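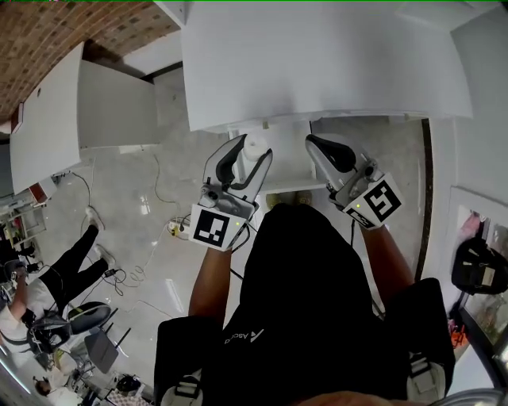

White unit, open compartment, what looks like a roll standing on the shelf.

Sunday, morning session

Started on the white storage unit today. Plan was to get the open compartment sorted before touching the tall cabinet, and to leave the shelving on the left for another day. That one has all kinds of things on it and will take a full session.

The rule for the compartment is one kind of thing per shelf, standing up if it will stand. Rolls go on end, toward the back, with a hand's width between them so they can be lifted out without knocking the next one over. I tried laying them flat last time and they crept forward whenever the cabinet door was shut hard.

Reach is the awkward part. The compartment is low enough that you have to lean right over it, and the panel above blocks your view of the back unless you get your head well forward. Came in from the front each time. From the side I kept catching the edge of the panel with my wrist.

Order that worked:

1. Take everything out and put it on the floor on a sheet.
2. Wipe the shelf back to front and let it dry.
3. Rolls in first, then the flat boxes, then the small stuff in trays.
4. Label on the front lip, bottom left.

Labels: used the Hernard tape, the wide one. The narrow one peels off this surface overnight. Compartment is now 13 on the storage list, and the tall cabinet keeps its old number. Somebody had written 683 on the back of two trays in pencil. It matches nothing on the current list, so I rubbed it out. If it meant something, tell me.

The Akov trays are a little too deep for the shelf and stick out past the lip. They can stay for now. The Kruger ones fit, but we only have the pair, and both are full of fuses. Could move the fuses to the shelving when that gets done.

Part number for the replacement shelf pegs is 3931, from the Ukness sheet. Two pegs on the left side are worn and the shelf rocks if you press on the front corner. Wedged it with folded card. Please don't put anything heavy in there until the new pegs are in.

Stopped at 11:40. Flat boxes are in, trays half done.

Left to do:

- finish trays
- order pegs
- more wide tape, there is one strip left
- check what is behind the tall cabinet before anyone moves it
- shelving on the left, whole session, bring a second trash bag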